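Household Textiles and Storage, session 9
Notes for those who missed it – X. Guo

Picking up from the linen closet last time. Terry today, plus a bit on stiff sheet stuff (card, box sides) so you can compare. Flat sheets and fitted sheets are in handout 8, not repeating those.

1. What terry does

Looped pile, both sides usually. Loops make it thick and give it grip, so two layers don't slide over each other the way a pillowcase will. Good for stacks. Bad for straightening, becuase if you tug one corner the rest stays put and you get a diagonal wrinkle running from the corner toward the middle. Smooth with the flat of the hand, from the center out, then fix corners last.

Border band = the flat woven strip near the end. Usually no loops there, so it behaves like a different cloth. It can shrink at its own rate (see the Joltarska wash sheets, bottom shelf), after which the end of the towel waves and no amount of patting will lay it flat. Fold to the band, not to the hem, if the hem has gone wavy.

Wash at 60 for the practice towels. Tumble until dry, shake, then fold. Do not iron the loops!!

2. Picking up

Pinch vs. scoop. Pinch = two points closing on the pile, cloth bunches between them, small crease left behind. Fine for lifting one corner or one layer. Scoop = hand under, for moving a folded stack. People scoop when they should pinch and take two layers, then wonder why the fold is off.

Where to pinch: just in from the corner. Right on the tip and it swings. Too far in and the corner flops over and has to be turned out again.

3. Card and box board

No drape. Hold it anywhere and the whole piece comes with it. So position matters less, angle matters more. An odd-shaped scrap wants to turn in the hand, grip it near the widest part if you can. Tape adds a stiff patch and a slippery one, try not to hold there.

Card is useful as a shelf divider and as a folding board. Cut the board a little under the finished width or the edges drag when you pull it out. Old towel stacks at Plestby were done without boards and you can tell.

4. Work surface

Plain cover, one color, something the towel stands out against so you can see its edges. Dark green under tan is easy on the eye. Cloth cover holds the towel still, bare table lets it skate. Let the cover lie flat before you start, a ridge underneath shows up as a wrinkle on top and you'll chase it for ages.
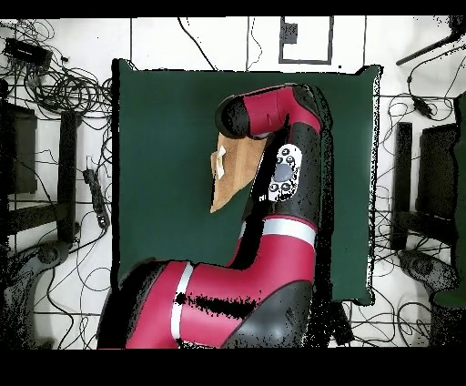
Cardboard first, towel second 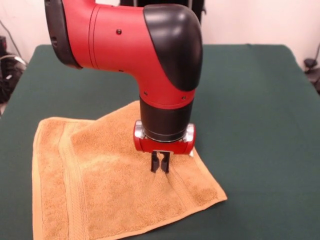

5. For next time

Bring one bath towel, used, not new (new ones have finish on them and feel wrong). Thirds lengthwise, then half, then half again. Write down the width of the finished fold and where the band ended up. If it's showing on the outside edge, start again from the other end.

Also read the closet chapter in Wan, up to page 68. Skip the part on vacuum bags, we'll do taht with the quilts in June.

Folding boards go back in the drawer flat. Not on the radiator.

Related handouts
Handout 8: Sheets, flat and fitted
Joltarska wash sheets: reading shrinkage
Shelf dividers and box liners
Quilts and bulky items

Questions: Xiaoyan Guo, Nallotance Learning Center, front desk | Back to top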